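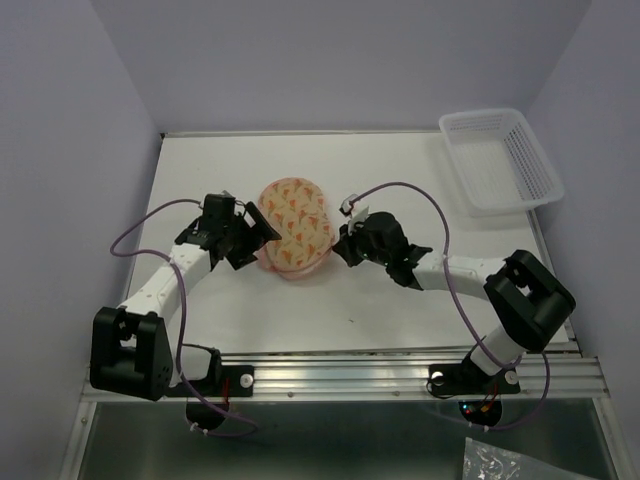 Section 7: Setting up the bobbin and threading the Dovholm for the first time

Okay, you've got the machine out of the carton, you've got the foot pedal plugged in, and you've read Section 6 about where to put the thing so it doesn't walk across the table. Now we thread it. I wrote this part of the guide after teaching the same lesson to my sister-in-law, my neighbor and a whole row of people at the Hirnell sewing evenings, so the order of the steps is the order that went best with beginners. The factory booklet does the top thread first. I do the bobbin first, and I'm sticking with it!

You'll need:

The machine, switched off
An empty bobbin (the clear plastic ones from the accessory box, class 49)
A spool of plain polyester thread in a color you can see easily
Small scissors
A scrap of cotton, folded double

Please don't start with the good thread. I did, and I wound half a spool of Hendis silk into a bird's nest on my very first evening with this machine. Cheap thread in bright blue or red is great for learning because you can follow it with your eyes the whole way through.

7.1 Winding the bobbin

1. Put the spool on the horizontal pin with the thread coming off the back, and push on the spool cap. Pick the cap that's a bit wider than the spool. If the cap is too small, the thread catches in the little notch at the end of the spool and you'll hear a twang.

2. Take the thread left and loop it clockwise around the small metal disc on top of the machine. Give it a tug. You should feel a little drag. No drag means the thread is sitting on top of the disc and hasn't gone in under it.

3. Poke the end of the thread up through one of the holes in the bobbin, from the inside out.

4. Set the bobbin on the winder and push the winder to the right until it clicks.

5. Switch the machine on. Hold the thread tail straight up and press the pedal gently for a few turns, then stop and snip the tail close to the bobbin.

6. Press the pedal again and let it fill. The winder slows down when the bobbin is full. Take your foot off, push the winder back to the left, and cut the thread.

Note: If the needle goes up and down while you wind, your winder hasn't clicked all the way over. Stop and push it again.

A good bobbin feels firm, like a new eraser. If you can squash the thread with your thumbnail, pull it all off and go back to step 2. I know it's annoying, but a spongy bobbin will give you loops on the underside of every seam and you'll blame everything else first (I blamed the needle, then the fabric, then the weather).

7.2 Dropping the bobbin in

CAUTION: Switch the machine off before you put your fingers anywhere near the needle. The pedal is very easy to bump with a knee or a dog.

1. Raise the needle to its highest point by turning the handwheel toward you. Always toward you. Turning it away can tangle the thread in the hook.

2. Raise the presser foot and slide off the clear cover.

3. Hold the bobbin so the thread hangs down on the left side, like the letter P. Drop it in.

4. Keep one finger lightly on the bobbin and pull the thread into the slit at the front, then around to the left until it slips under the spring.

5. Leave a tail as long as your hand and put the cover back.

The letter P trick came from Gunhild Ásgeirsdóttir, and I've used it ever since. If the tail makes a 9 shape going the other way, flip the bobbin over.

7.3 Threading the top

1. Presser foot up. This one matters so much that I wrote it on masking tape and stuck it to my machine. With the foot up, the tension discs are open and the thread can drop in between them. With the foot down they're shut, the thread rides on the outside, and you get a big wad of it under the fabric.

2. Bring the thread from the spool through the first guide, down the right-hand channel, around the bottom and up the left-hand channel.

3. Hook it into the take-up lever from right to left. If you can't see the lever, turn the handwheel toward you until it pops up.

4. Bring it straight down and behind the small wire guide just above the needle.

5. Lower the presser foot now and thread the needle from front to back. Snip the end at an angle if it's being fuzzy – or lick it, we all do.

6. Hold the top thread loosely, turn the handwheel toward you one full turn, and the bobbin thread will come up in a loop. Pull the loop out and lay both tails toward the back.

Note: The automatic threader on the Dovholm 1157 only works with medium and large needles. With a very fine needle it can bend its own little hook, and that's a part you have to order. Thread fine needles by hand.

7.4 Your test seam

Put your folded cotton scrap under the foot, lower the foot, and set the stitch length dial to 2. Hold both tails for the first few stitches, then let go and just steer. Don't pull the fabric! The feed teeth do the moving, and if you tug you'll bend the needle.

Sew as long a line as the scrap allows and look at both sides. Then match it up:

Loops on the underside: the top thread has missed the tension discs. Take it out completely and rethread with the foot up.
Bobbin thread showing on top: top tension is too tight, or the bobbin isn't under its spring. Check the bobbin before you touch the dial.
Skipped stitches: the needle is in backward or not pushed all the way up. Flat side faces the back.
Puckering on thin cotton: shorten the stitch a little and try a finer needle.

Change one thing at a time and sew another line after each change. I like to write the settings right on the scrap in pencil and keep it in the accessory box. Cherry Mae Dizon has hers pinned up on a cork board by the window, and it's a lot neater than my pile.

If you've rethreaded everything twice and it's still a mess, put in a new needle. They wear out sooner than you'd think, and a slightly bent one looks perfectly fine. After that, brush the lint out from under the bobbin case (see Section 9), and if that doesn't do it either, Catacutan on the back page takes machines in for repair and has been very patient with mine.

Once the seam looks the same on both sides, leave the machine threaded and go on to Section 8, where we do corners and curves.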